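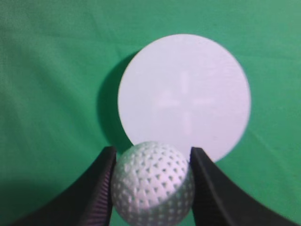

Figure 1. White disc on green cloth.

Unit 4 handout: Shared resources and the rules people make for them
April 2021

Reading before class: chapter 3 of the course reader, plus the Wonmont case sheet. Bring the case sheet with you as we will be working from it in the second hour.

What we mean by a shared resource

A shared resource, for this course, has two features. It is hard to keep people out, and what one person takes is no longer there for the others. A fishing ground fits. So does a well, a grazing paddock or a stand of firewood. A radio broadcast does not, as one more listener takes nothing away from the rest. A private orchard does not either, provided the fence is any good.

Most of the confusion in last year's essays came from mixing up the resource with the ownership of it. The two are separate questions. A lake can be owned by the state, by a company, by a village or by no one at all, and it is still the same lake with the same fish in it. Open access means there are no rules about who may take. Common property means a defined group has rules and some way of making them stick. Please keep the terms apart in your written work.

The basic problem

Suppose 12 households draw water from one channel. Each household gains the full value of the extra water it takes and carries only a small part of the cost, which is spread over everyone downstream. If each household looks only at its own crop, the total taken will be more than the group would choose if it could decide together. Economists call this a social dilemma.

The simple model says the channel will be overused. Field studies show a wider range of results. Some groups do run their resource down. Others have kept theirs going for generations with no outside help. The question for this unit is what separates the two.

The Wonmont case

Wonmont is an irrigation district with 181 registered users on a single main canal. Water is released in turns, starting at the head and moving to the tail. Before the current rules, users at the head took their turn and often part of the next one as well. Users at the tail planted less, and a good many of them stopped turning up to clean the canal in December, when the work is done ahead of the hottest weeks.

The rules now in use are short:

Each user's turn is set by the area planted and posted at the gate.
A user who misses the canal cleaning pays a fee or gives up one turn.
Any change to the turns needs the support of 70 per cent of users at the yearly meeting.
The gatekeeper is paid by the users and can be replaced by them.

Note the last rule. In the neighbouring district of Plulolitz the gatekeeper is appointed and paid from outside. The canal is of similar length and the crops are the same. Disputes at Plulolitz go to a regional office and can take a full season to settle, by which time the water in question is long gone. Think about what this does to a farmer's reasons for reporting a neighbour.

Be careful with the comparison, though. Plulolitz also has sandier soil and loses more water along the way, so the rules are only part of the story - we will come back to this under measurement in Unit 5.

Terms to know

Appropriation: taking units from the resource, such as water, fish or timber.
Provision: putting in the work or money that keeps the resource going.
Graduated sanction: a penalty that starts small and grows with repeat offences.
Monitoring: checking who takes what. It costs time, so it is itself something each user would like the others to do.

For discussion

Work in pairs and be ready to report back. Which of the Wonmont rules deal with appropriation and which with provision? Would the 70 per cent rule protect tail users or head users, and does your answer depend on how many there are of each? What would you expect to happen to attendance at the cleaning if the fee were doubled?

Written work

One page on either the Orar fishery or the Đoàn forest, both in the course reader. Set out who the users are, what is being taken, and how the group finds out when a rule is broken. Use 12 point type and leave a margin for comments. Late work loses marks unless you have arranged an extension beforehand.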